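Paper planner or phone for keeping track of a household?
2 min read
4 comments

ekow_ansah
I've tried every app going and I still forget the dentist. My sister swears by a paper planner, the big Brandão one with the July to June layout. It has 328 pages though, and I'm scared I'll quit by page 60 like last time. Anyone stuck with paper for a whole year?

brigitta.r
Three years now! I write everything down with my coffee at 6 a.m. and the kids know to look there first. Skip the fancy pens, you'll be erasing half of it by lunch.

zainab_amadi
Gonna disagree with Brigitta. Paper can't buzz at you. I missed a parent meeting because my beautiful planner was at home – shared calendar ever since, and my husband sees it too.

AyaneH
Planners never worked for me because our weeks change too much. I do one job per sticky note and move it when plans move, and anything that might change gets written in pencil. My whole kit is pretty much a pad of yellow notes, a pencil and a green eraser, and it all lives on the table where I can't ignore it. 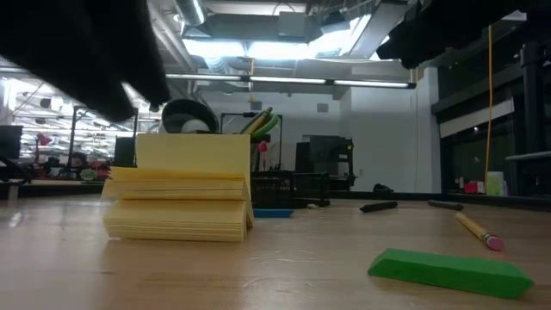

ekow_ansah
Ayane, do they stay stuck? Mine end up on the dog.

AyaneH
Press along the top edge – and buy the decent ones.

1 share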